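화요일, 도료 건조 기록

아침 7시에 작업실 도착. 난방을 켜기 전 실내 온도를 먼저 적었다. 12월 들어 상도 경화가 계속 늦어져서 이번 주는 변수를 하나씩만 바꾸기로 했다.
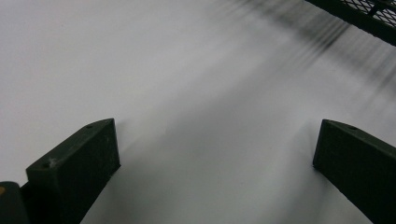 오전: 하도

Privlow 수성 프라이머 300g을 계량하고 물을 5% 넣었다. 지난번 8%는 수직면에서 흘렀다. 교반은 저속으로 4분, 그 뒤 체에 한 번 걸렀다. 체에 남은 덩어리는 거의 없음. 시편은 자작 합판이고 320번으로 연마한 뒤 분진을 닦아 냈다. 롤러는 4mm 단모. 첫 회 도포 후 지촉건조까지 138분이 걸렸다. 제조사 자료는 20℃ 기준이라 그대로 비교하기는 어렵다.

합판 마구리는 흡수가 심해 두 번 더 먹였다. 다음부터는 마구리만 눈메움제를 먼저 쓸 것. Bistach 제품이 반 통 남아 있는데 개봉한 지 오래되어 점도를 확인해야 한다.

점심 무렵: 메일

Zdenka Angelovski에게서 답장이 왔다. 그쪽은 습도 65%를 넘기면 상도 작업을 아예 하지 않는다고 한다. 나는 70%까지 허용해 왔는데, 지난달 백화가 생긴 두 장의 기록을 다시 보니 둘 다 68% 이상이었다. 기준을 65%로 낮춘다. Spyros Karagiannis의 질문(이액형 경화제 비율)에는 아직 답을 못 했다. 부피비와 무게비를 섞어 쓴 것 같은데 원본 표를 받아야 판단할 수 있다.

오후: 중간 연마와 상도

400번으로 가볍게 연마. 모서리 한 곳에서 하도가 벗겨져 붓으로 보수하고 한 시간 대기. 상도는 Ó Riain 무광 회백색, 광택도 표기 5. 색은 마음에 드는데 은폐력이 약하다. 2회로는 보수한 부분이 비쳐서 3회까지 가야 할 듯하다. 측광으로 보면 롤러 이음매가 한 줄 남아 있다. 젖은 상태에서 되돌아가 민 탓이다. 한 방향으로 끝내고 손대지 말 것.

기록지의 시편 번호를 1063까지 채웠다. 뒷면에 연필로 쓴 번호가 하도 밑으로 묻히는 문제는 여전하다. 라벨을 따로 붙이는 편이 낫겠다.

저녁: 정리

롤러 세척에 20분. Gokach 세척제는 냄새가 적은 대신 두 번 헹궈야 한다. 남은 프라이머는 작은 용기로 옮겨 윗공간을 줄였다. 제습기 물통을 비우고 타이머를 새벽 5시로 맞춤.

내일 할 일: 상도 3회차, 부착력 시험용 칼날 교체, Spyros에게 표 요청. 시편 두 장은 창가 쪽 선반에서 안쪽으로 옮긴다. 창가는 밤사이 온도가 너무 내려간다.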